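2024-06-27
By Oluf Laxdal

Ukon is a planning and control package written by a small team at Prerkano, a software firm in Brescombe. Its job is to decide where two robot arms should go next and to keep them out of each other's way while they get there. I spoke with the lead developer, Ngui, about the version due out in July.

The first release planned both arms as one big problem. "It worked on paper," Ngui said. "In practice you'd change one small thing and the whole plan was thrown out. The arms stood there thinking." The planner now gives each arm its own path and checks the two against each other every 12 milliseconds. If they conflict, the arm with less left to do gives way.

Ngui would not call this clever. "It's a traffic rule. Somebody has to stop." The team tried letting the arms negotiate over several rounds and dropped the idea after a month, when the logs became too hard to read.

Much of the conversation was about those logs. Every run writes out the plan, the commands sent, the joint readings and the images from the wrist cameras, all on one clock. Before that, each part kept its own time, and a grasp could look early in one file and late in another. "We spent weeks tuning a controller that had nothing wrong with it," Ngui said. "The camera stamps were off by 166 milliseconds."

The perception side is harder to pin down. Boxes and cups were handled long ago. Leaves and petals bend, hide each other and look different from every side, so a shape model built from one view is of little use from the next. Ukon now skips the full model and looks for something thin enough to hold, usually a stem, then scores 8 possible grasps and hands the best one to the planner. The test set has roughly 700 recorded runs, and a change has to replay against all of them before it is merged.

I asked what still goes wrong. "Baskets," Ngui said. "A wall full of little holes is bad for edge detection. You get lines everywhere." A filter for repeated patterns helps, but it sometimes removes a real stem as well – that one is still open. 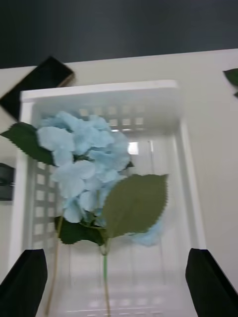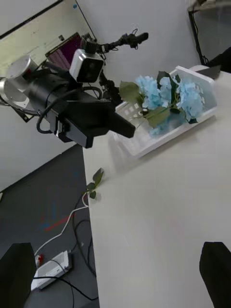

Ngui's own view is that the grasp scoring will be rewritten again before the end of the year, and that the clock work is the part worth copying, even by people who never touch the planner.

Comments (2)

Marit: Does the giving-way rule hold if both arms have the same amount left to do? We had two arms wait on each other forever with a rule like that.

tobben_k: Good to see the time stamp problem written down. Ours was the same, in a different file.

Contact | Copyright Brescombe Software Notes | Back to top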